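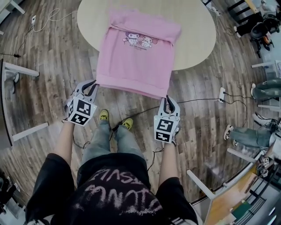

Open Scoring Would Serve Boxing Better Than Another Round of Apologies

By Gerrit Bosman
04/08/2024

The regional boxing board announced last month that it would review the judging of the super lightweight bout at Drernport, in which Karthik Marikar lost a split decision that most people in the building believed he had won. The review will take its course. Two of the three scorecards will be read again, the judges will be asked to account for certain rounds, and a letter will be sent to both camps. The result will stand, as results nearly always do.

It is the position of this column that the review, however well meant, addresses the wrong question. Whether one judge misread the seventh round matters a great deal to Mr. Marikar and very little to the sport. What matters to the sport is that neither corner knew how the fight was being scored until it was over, and that both made decisions in the late rounds on the basis of guesswork. The remedy has been available for years. Scores should be announced during the contest, at fixed points, to the corners and to the public alike.

The arrangement would be simple. In a bout scheduled for 12 rounds, the running totals would be read out after round 4 and again after round eight. The judges would continue to score independently and would hand in their cards after each round, as they do now. The supervisor would add the figures, check them, and pass them to the ring announcer. No new equipment is required.

The objection heard most often is that a boxer who learns he is well ahead will stop fighting. He will move, hold, and wait for the bell, and the paying customer will be cheated of the closing rounds. This is a serious point and deserves a serious answer. Some boxers will do exactly that. They do it today, on the advice of trainers who believe they are ahead, and they are sometimes wrong. The boxer who is behind, on the other hand, is given something he does not now have, namely certain knowledge that he must press the fight. A bout in which one man knows he must take risks is seldom a dull one. Where the leader holds without cause, the referee already has the authority to warn him and to deduct a point, and should be expected to use it.

A second objection concerns the crowd. It is said that an unpopular score read aloud in a full hall could bring on disorder, and that judges seated at ringside would be exposed to abuse with several rounds still to work. Those who raise this are usually experienced officials and they should be heard. At Drernport, however, the trouble came after the final decision, when the announcer read a margin that no one had been prepared for. A chair was thrown from the lower tier, and the judges waited in a side corridor until the hall had been cleared. Surprise played a large part in that anger. A crowd that has heard the score twice during the evening may dislike the verdict but will not be astonished by it.

There is also the matter of influence. A judge who hears that his card differs sharply from the other two may be tempted to bring it into line. The temptation is real. It can be reduced by announcing only the combined position, without saying which judge has given which total, and by publishing the full cards round by round on the following morning. An official whose scoring changes character after each announcement will then be easy to identify, and the board may ask him why.

Amateur clubs in this region have some experience to offer. The Furcombe tournament has used open scoring for its senior finals since the hall was refurbished. The Mac Carthaigh club, which opposed the change at first and said so in writing, now asks for it at its own shows. Its coaches report that their instructions between rounds have become plainer. A young boxer can be told where he stands and what is needed, and he goes out with one thing in his head.

The professional side has been slower. A petition in favor of a trial was presented to the board last November with 261 signatures, 73 of them from licensed boxers, trainers, and seconds. The board thanked the organizers and noted that the subject would be kept under consideration. It has not appeared on an agenda since. Members of the board give their time without much reward and are seldom thanked for it, and this column does not suggest bad faith. But a body that can convene a review within days of a disputed decision can surely find an hour for a proposal that might prevent the next one.

Something should be said about Mr. Marikar himself. He behaved well. He congratulated his opponent, declined to criticize the officials by name, and told reporters only that he would have fought the last three rounds differently had he known. That remark has been passed over in most accounts of the evening. His corner told him before the tenth that he was comfortably in front and should stay behind the jab. He did as he was told — with discipline, and with some skill — and he lost all three rounds on two of the cards. Had the totals been read after the eighth, his trainer would have given other advice, and the outcome would have rested on what the two men were able to do.

It would be foolish to claim that open scoring cures poor judging. An incompetent card is just as incompetent when it is read aloud early. Better training, proper assessment, and a willingness to stand down officials who repeatedly fall short are all still needed, and the board's fee of $100 for an evening's work at the smaller shows is unlikely to attract many new candidates. These are separate reforms and should be pursued separately.

The next card at Ondcombe carries two title eliminators and is under the board's direct supervision. Both promoters have indicated that they would not object to a trial. The rules permit the supervisor to vary the scoring procedure with the written consent of both corners, obtained no later than the weigh-in. The board should ask for that consent.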